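The slow end of breakfast

By Josefien Verhoeven

My mother never cleared a breakfast table in under 20 minutes, and I've come to think she had it right. There was always more tea in the pot, and somebody could usually be talked into another slice.

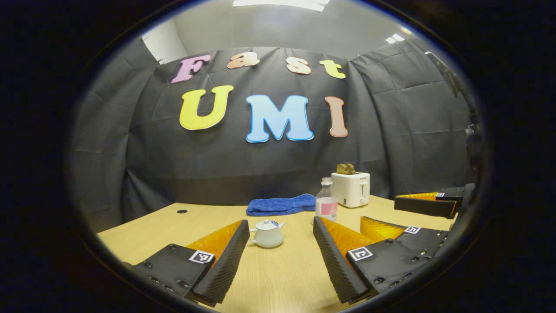
I keep a small white teapot because it holds just enough for two, and I fill it again when Rianne Hoekstra drops in from next door, as she does most mornings in August (with marmalade, bless her). The toaster lives close by so that no one has to get up. A folded cloth stays within reach too, the thicker the better, for I have yet to meet a spout that doesn't dribble on pale wood, whatever colour the cloth may be.

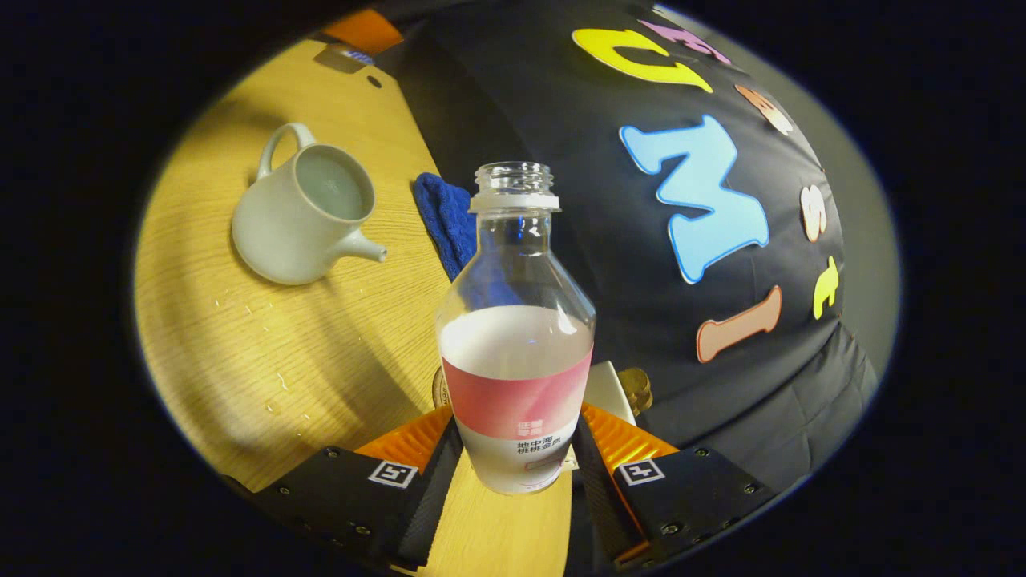
An open bottle and a small white pitcher, with a few drops on the wood.

Wipe those up when you get to them. Then put the kettle on again, and ask Rianne about her plums.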